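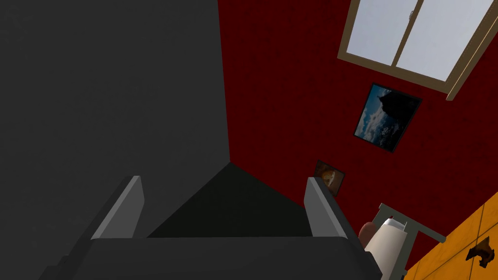 Yuxi Qiu told me after my first presentation that I hadn't written a report on the novel at all, I'd written a report on how mad I was at the mother in it. Fair! I went home, sulked through dinner, and started over. So this is the second version of my project on Venberg, the family novel I picked off the list for our unit on contemporary fiction.

Quick setup if you haven't read it. Indora Maluleke runs a small bakery in a river town called Greltum and has two daughters who stopped speaking to each other over a house (the house is Venberg, and yes, it took me three chapters to figure out it wasn't a person). The older one, Tess, wants to sell it. The younger one, Carrie, has been living in it without telling anybody. The mother knows the whole time and says nothing, and that's what had me so worked up.

My question was supposed to be "Who is telling this story, and can we trust her?" The first time around I answered it in one line, which was no. What I did this time was read the book again with a pencil and mark every place where the narrator tells us something she couldn't have seen herself. I ended up with 28 of them. Most are small, like what Carrie ate in the kitchen on a night when Indora was across town. A few are huge. The fight on the stairs is told word for word, and Indora wasn't even in the state.

I had a theory that she was just making it all up to look better. Then I got to the letters in part three and had to toss the theory, because Carrie had been writing to her for years, and some of those kitchen details are in there almost exactly. The fight isn't, though. I went through the letters twice looking for it. So my best guess now is that Indora is stitching together real stuff and imagined stuff, and she doesn't mark the seams for us. I like her a lot more than I did in October, even if I still think she should have picked up the phone.

The part I'm least sure about is the ending. Our reading group split on it. Half of us thought the last chapter is Tess talking, since the sentences get short and she calls the bakery "the shop" (Indora never does that, I checked). The other half said it's Indora doing an impression of her daughter. I lean toward Tess, but I can't prove it, and I spent a whole Thursday trying.

Some things I'd do differently. I'd start the pencil marks on the first read, because doing over 200 pages again in one weekend is a bad idea and my notes from the back half are pretty thin. I'd also read the chapter titles in order before anything else. They make a recipe! I only caught it when I was typing up the page references for this, and by then there was no room to do anything with it.

Yuxi's other comment was that I should say whether I'd recommend the book. I would, to anyone with a sister. Skip the prologue and come back to it after part one. My page references are on the last sheet, and they go with the paperback, so they'll be off by a few pages if you have the library's hardcover.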